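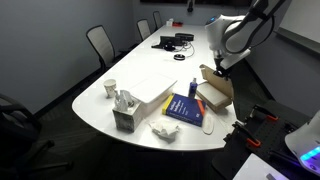
Salle de réunion, site de Zirville : bras blanc et pince sombre au-dessus du carton ouvert, objets d'essai sur la table.

Fiche de contrôle avant essais comparatifs de pinces
Site : Zirville
Date : 23 avril 2018
Contrôle effectué par : Kamrul Wanigasekara
Matériel concerné : pince Grundatlow (référence actuelle), pince Dong (candidate), contrôleur Londo
Cotation : C = conforme, R = réserve, NC = non conforme, SO = sans objet

1. Poste et environnement

1.1 Platine de montage bloquée, serre-joints serrés à la main puis repris à la clé : C
1.2 Passage libre le long de la table, côté fauteuils : R
Les fauteuils à dossier gris clair restent près de la table. À reculer contre le mur avant tout mouvement automatique.
1.3 Câbles hors de l'enveloppe de travail : R
Les câbles du poste de conférence courent sur le plateau. Acceptable tant que l'on travaille à l'avant de la table. À débrancher pour les essais en allonge complète.
1.4 Éclairage suffisant pour les caméras : NC
Salle trop sombre. La détection perd le bord du carton une fois sur deux. Rallumer le plafonnier et refaire l'étalonnage.
1.5 Reflets sur le plateau : R
Surface blanche et brillante. Essayer avec un tapis mat.

2. Bras et contrôleur

2.1 Arrêt d'urgence accessible depuis le poste opérateur : C
2.2 Arrêt d'urgence testé, bras en mouvement lent : C
2.3 Vitesse limitée en mode apprentissage : C
2.4 Zones interdites chargées dans le contrôleur : R
La zone commune aux deux bras n'est pas déclarée. Un seul bras sous tension moteur à la fois jusqu'à correction.
2.5 Version du programme relevée : C (2595)

3. Pinces

3.1 Fixation au poignet, vis marquées : C pour les deux pinces
3.2 Jeu des doigts à la fermeture : C pour Grundatlow, R pour Dong
Léger jeu latéral sur un doigt. N'empêche pas l'essai. À mesurer de nouveau après la série.
3.3 Maintien de la charge en cas de coupure : C pour Grundatlow, NC pour Dong
La pince Dong s'ouvre à la coupure. Pas de flacon ni d'objet rigide au-dessus d'une personne ou d'un bord de table.
3.4 Réglage d'effort enregistré : C

4. Objets d'essai

4.1 Flacon pulvérisateur bleu : bouchon vérifié, C
4.2 Livre bleu : R
Prise par la tranche seulement. Sur la couverture, les deux pinces glissent.
4.3 Carton ouvert : R
Le rabat relevé gêne l'approche verticale. Le rabattre ou relever le point d'approche de 5 cm.
4.4 Boîte de mouchoirs, gobelet en papier : C
Effort au minimum pour le gobelet.
4.5 Mouchoir froissé : SO
Ne fait pas partie de la série. À jeter.

5. Décision

Essais autorisés avec la pince Grundatlow dès que le point 1.4 est levé. Essais avec la pince Dong autorisés sur objets souples uniquement. Série prévue : 99 prises par pince, pause de cinq minutes entre les deux pour contrôler la température du poignet.

Points 2.4 et 3.3 à reprendre avec le fournisseur. Prochain contrôle complet en septembre, ou avant si l'une des pinces est remplacée.

K. Wanigasekara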